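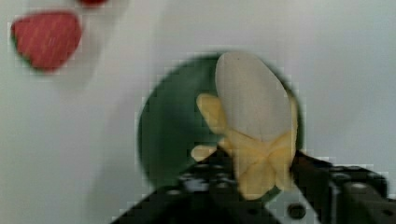

The wrist camera's view as the gripper holds a toy banana by its peel.

Most of the work at Jekotora goes into the planner, a program called Vernico that picks the next grasp and the path to it. It compares 16 candidate grasps before the arm moves. Crowded tables slow it down – a mug handle close to a colander rim leaves few ways in.

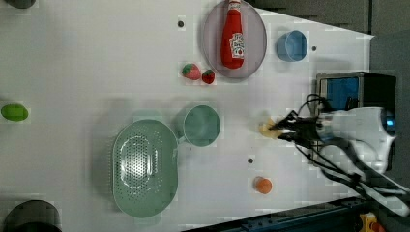
Two views, one plan

The overhead view gives Vernico its map, and the wrist view corrects the last stretch. In January the team replayed 311 logged runs through the new version to check how the two agreed. Bowls are still the hard case, with the rim so close to the fingertips.
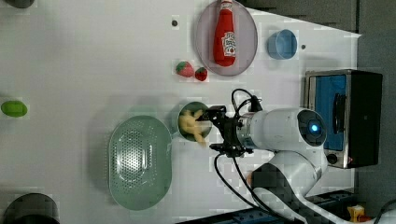
Camenzind would rather see the replay tool released first, arguing that other labs could use it with any planner.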